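# Cable sorting cell: equipment planning gallery

Fumenness site, budget round of 11 May 2018. These notes support the request for a second bench cell. Prices are left out here and are kept in the Kettler quote.

The task is cable sorting on a butcher-block top with black rails. Two arms share the work area, and bins or trays sit on the table within their reach.
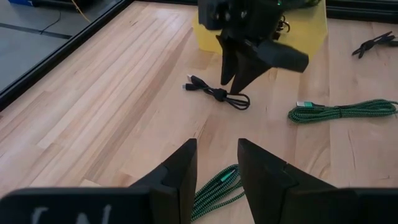
Coiled green-and-black braided cables and a folded black USB cable, at gripper height.
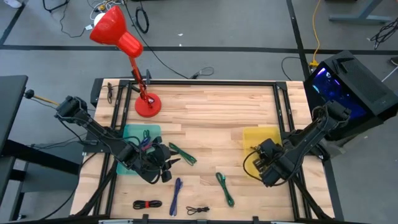
The arms on opposite sides of the table. A tangle of dark cable is in the left gripper, over the teal tray.

## Line items for the second cell

- **Arms:** one pair, same model as the current cell. Ramano lists a lead time of 21 days.
- **Grippers:** 2 spare finger sets. Narrow tips are preferred for single strands.
- **Frame:** aluminum extrusion, black. Stanero cuts to length; minimum order is 600 mm per piece.
- **Trays:** translucent, one color per cable class. Order with lids for storage.
- **Floor space:** allow for the computer tower beside the right arm, with clearance at its vent.
- **Test stock:** around 446 cables, mixed lengths, braided and plain.

Lighting is quoted separately. Installation is not included in the Kettler quote.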